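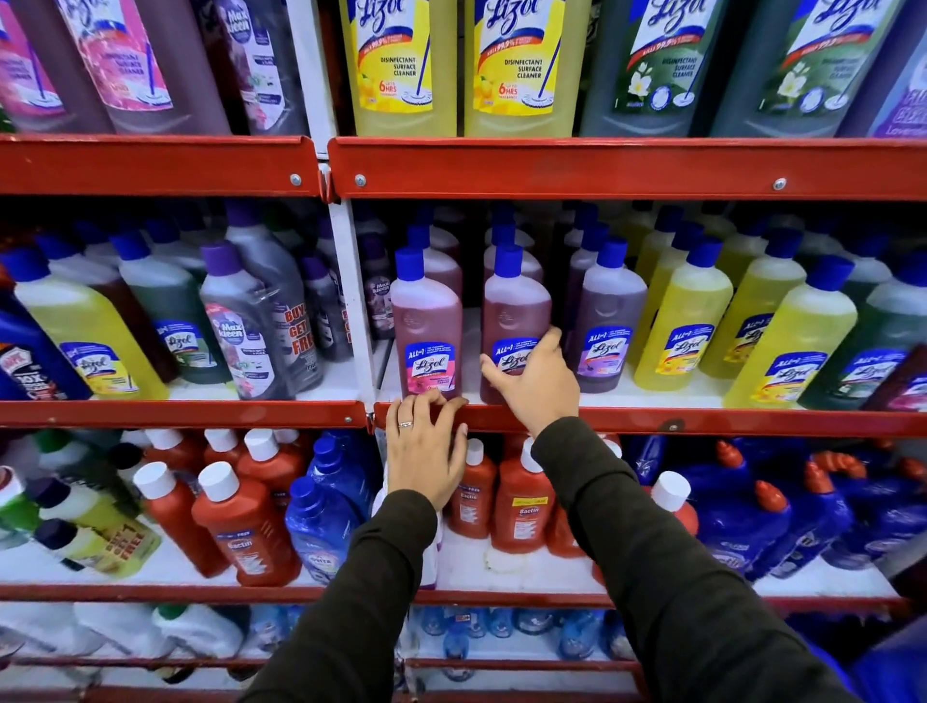

Bodenreiniger im Handelsregal: Gelbe Etiketten mit Zitrone und grüne mit Jasmin stehen für zwei verbreitete Duftrichtungen.

Der Geruch der Sauberkeit

Wer ein frisch gewischtes Treppenhaus betritt, urteilt mit der Nase, noch bevor der Blick auf den Boden fällt. Dass Reinheit einen Duft haben müsse, ist jedoch eine vergleichsweise junge Vorstellung. Die Ausstellung »Stillness« im Stadtmuseum Gendthorpe widmet sich ihr ab April in sechs Räumen.

Ausgangspunkt ist ein Haushaltsbuch aus dem Jahr 1804, das aus dem Gutshof Hostley in die Sammlung gelangte. Es verzeichnet Ausgaben für Sand, Pottasche, Essig und Schmierseife. Von Wohlgerüchen ist darin an keiner Stelle die Rede. Als sauber galt ein Zimmer, in dem nichts zu riechen war - ein Zustand, den die Verfasserin des Buches mit »Stille der Luft« umschreibt und dem die Ausstellung ihren Titel verdankt.

Der zweite Teil behandelt den Übergang zur industriellen Fertigung. Gezeigt werden 89 Flaschen, Dosen und Probefläschchen aus dem Nachlass der Seifensiederei Hirvonen, darunter Mischungen mit Kiefernnadel und Zitrone. Das Unternehmen setzte Duftstoffe zunächst ein, um den strengen Geruch der Rohfette zu überdecken. Später warb es mit dem Duft selbst. In den Werbeblättern der Firma tritt die Reinigungswirkung allmählich hinter Gärten, Wälder und Blütenzweige zurück.

Zwei Hörstationen ergänzen die Objekte. Bewohnerinnen und Bewohner der Stadt schildern dort Gerüche, die sie mit Schule, Krankenhaus und Elternhaus verbinden. Bemerkenswert ist, wie weit die Erinnerungen auseinandergehen: Bohnerwachs etwa wird ebenso mit Geborgenheit wie mit Strenge in Verbindung gebracht.

Der letzte Raum bleibt ohne Exponate und ohne Duft. Das Museum bittet darum, ihn schweigend zu betreten. Ein Begleitband mit einer Edition des Haushaltsbuches ist an der Kasse erhältlich.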